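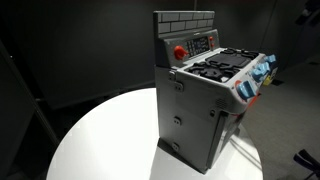

Starting a small assembly shop in Fladelham: enterprise grant or the tax abatement?

Posted in: Local business and permits

I run a two-person business out of a rented unit and we are looking at moving to a bigger place in the Lenihan industrial park. The space is 1,432 square feet with a loading door. The landlord wants a signed lease by the end of the month.

The economic development office has a page listing two programs. One is a small enterprise grant that covers part of the cost of equipment and fit-out. The other is a property tax abatement for businesses that move into the park and add jobs. The page says you can apply for either one but does not say if you can have both. I called twice and got voicemail.

What I need to know:

Can I sign the lease before I apply for the grant, or does that disqualify me?

Does the abatement do anything for a tenant, or only for the owner of the building?

How many jobs do you have to add? We plan on one full-time person and one part-time person in the first year.

I have read the program guide but it was last updated in May and some of the links go nowhere. Any help from someone who has been through it would be appreciated.

Posted by fitout_unit9

benchrow

We went through the grant two years ago when we moved into the park, so some of this may have changed. Ask for the current guide as a PDF by email. They do have one even when the web page is behind.

On the lease: signing it did not disqualify us. What does disqualify you is spending money you want reimbursed before you have the approval letter. We had paid a deposit to an electrician and that invoice was thrown out. The rest of the electrical work was done after the letter and it was fine. So you can sign, but hold off on buying equipment or hiring contractors. If you are nervous about it, ask the landlord for a clause that lets you out within 30 days if the grant is turned down. Ours agreed to that without much trouble. The park had several empty units then.

You will need three written quotes for any single item over $600. They are strict on this. A screenshot of a web store price was not accepted. It had to be a quote with our business name and a date on it. For us the slow one was Lirnitz, the shelving supplier, who took almost three weeks to send a one-page quote.

You also need a short business plan. Ours was four pages and the office seemed happy with it. They wanted to see what we make, who buys it, what the rent is, and how the new equipment leads to more work. They did not ask for projections past the second year.

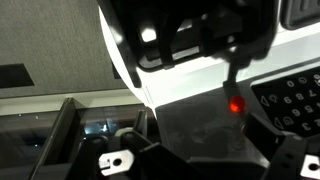 Red light, apparently an indicator, in dark plastic by a white device casing.

Keep the serial numbers and receipts for everything you claim. Someone from the office came out after we finished and checked each item against the list. It took less than an hour. They reimburse after that visit, so you need the cash or a line of credit to cover the full amount first. We waited seven weeks for the check.

I can't help with the abatement. We did not apply for it.

parcel_and_deed

The abatement goes to whoever pays the property tax, so it is the owner's application and not yours. A tenant only gets something out of it if the lease passes the tax through. Look for the words "triple net" or a line about taxes and common charges. If you pay a share of the tax under the lease, get it in writing that any abatement lowers your share too. If your rent is a flat amount with taxes included, the owner keeps the savings unless you bargain for some of it before you sign.

On jobs, when I last read the ordinance it counted full-time equivalents, and two part-time people at half hours made one. Your plan would come to one and a half. I believe the minimum for the smallest tier is two, but check that with the office, as they revised the tiers recently and I have not seen the new table.

As far as I know nothing stops a tenant getting the grant while the owner has the abatement, as they are separate applicants.

For the phone problem, go in person. Room 102 in the municipal building, side entrance. Mornings are better.

tedeo_tenant

We're in the Tedeo building across from there. Just apply for the grant, it's not that hard. I don't remember any quotes but ours was a small amount. Parking is bad by the way, check that before you sign.

fitout_unit9

Thanks, all. The lease is triple net, so I will ask about the abatement wording. I went to the office on 7th August and they gave me a paper copy of the new guide. The quote rule is still in there. They would not give me an answer on the job count without an application in front of them, so I am filling one out now.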